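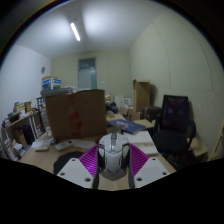
3.2 Collecting Demonstrations by Hand

All demonstrations for the desk tidying tasks were recorded with the Furkby, a hand-held gripper carrying a wide-angle camera behind two soft ribbed fingers. The operator walks up to the desk, performs the task with the tool, and returns the object to a new starting place. No robot is present during collection. The policy is later run on an arm fitted with the same fingers and the same camera mount.

We recorded 800 demonstrations over four tasks and kept 750. The rest were dropped when camera tracking was lost for more than one second or when the operator touched the object with the free hand. The mouse task makes up 237 of the kept demonstrations. Its goal is to lift a computer mouse, carry it across the desk, and set it down on the mouse pad with the buttons facing away from the operator.

Figure 3. Hand-held gripper view during the mouse task. The fingers close on the two sides of the mouse, which is held above the desk. Part of the mouse pad is hidden by the left finger and its mounting plate.

The side grasp in Figure 3 was the only grasp allowed in this task. In pilot trials the operators were free to choose, and front-to-back grasps often pressed the scroll wheel against a finger and let the shell turn during transport. Papers, books and boxes were left on the desk between trials. Operators were told to keep the fingers clear of them but to make no other change to their path.

Occlusion by the fingers is the main weakness of this view. Once the mouse is held, the area directly below it is hard to see, and the policy must place it from what was seen on approach. We therefore pass a short history of 32 frames to the encoder. Section 4.3 reports results with the history removed.

For comparison, two operators repeated the mouse task by remote control using the Zervas leader arm. Remote trials took longer and showed more pauses just before contact. Both operators reported that they could not tell how hard they were squeezing. Finger width was logged in both setups, but contact force was not, so this report cannot be checked against the data.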